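3.2 Setup and upkeep of the Kelness cell

The Kelness cell is our two-arm kitchen station, and it has been a joy to work with! Both arms share one table, so most of the setup effort went into what happens between them: who may reach where, and how the cables follow. Jianhua Mao laid out the reach zones, and Aarti Nishad wrote the check that runs each morning before the first task. It homes both arms, opens and closes each gripper, and compares the closed position with the stored value (Fig. 3). 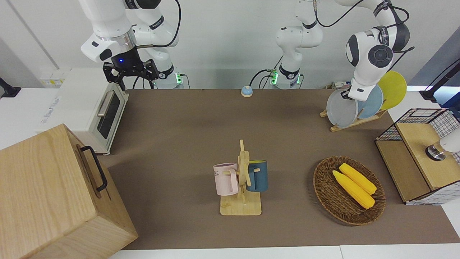

Figure 3. The Kelness cell with the right gripper above the toaster oven and the left gripper at the plates in the dish rack.

Cable slack turned out to matter more than we had guessed. With too little, the wrist pulled at its connector near the end of its turn - with too much, a loop could snag on whatever stood below. We settled on a length for each arm by hand, moving the wrist slowly through its full range, and then left it alone for 223 sessions.

In that time the cell needed only two repairs, both on gripper fingers, and a swap is pleasantly quick. The arm is parked, the old fingers come off, the new pair goes on, and the morning check is run again from the top. Chae-won Ki keeps the log of these swaps, and we drew on it for the wear figures in Section 4.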